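Tolach to Introduce Revised Warranty Terms on Kunholm Wagon

Notice to members and fleet customers

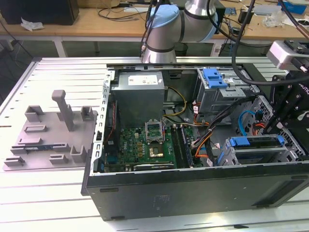 An open desktop computer tower on a slotted aluminum worktable.

Tolach has confirmed that revised warranty terms will apply to all Kunholm wagons delivered from the first business day of March. Members with vehicles on order should check the expected delivery date with their dealer before signing the final purchase agreement.

Under the new terms, the powertrain warranty remains unchanged. Coverage for the infotainment unit, the rear-view display and the tire pressure sensors has been extended by 2000 kilometres for private owners. Commercial operators will continue under the existing schedule.

The annual registration fee for the owners' service plan will rise by $12, to $294. Plans already paid in full will be honoured at the previous rate until they expire.

Leonidas Stergiou, Director of Member Services, said the change followed discussions with the manufacturer over the autumn. "Our members raised the matter of electronic components on several occasions, and we are pleased that Tolach has responded," he said.

Owners of the two earlier Kunholm models – those fitted with the Jasińska gearbox – are not affected. Their terms are set out in the booklet supplied with the vehicle.

Questions regarding fleet contracts may be directed to Ifeanyi Ajayi at the head office. Printed copies of the new terms will be available at the service counter.

Posted Saturday, January 27, 2024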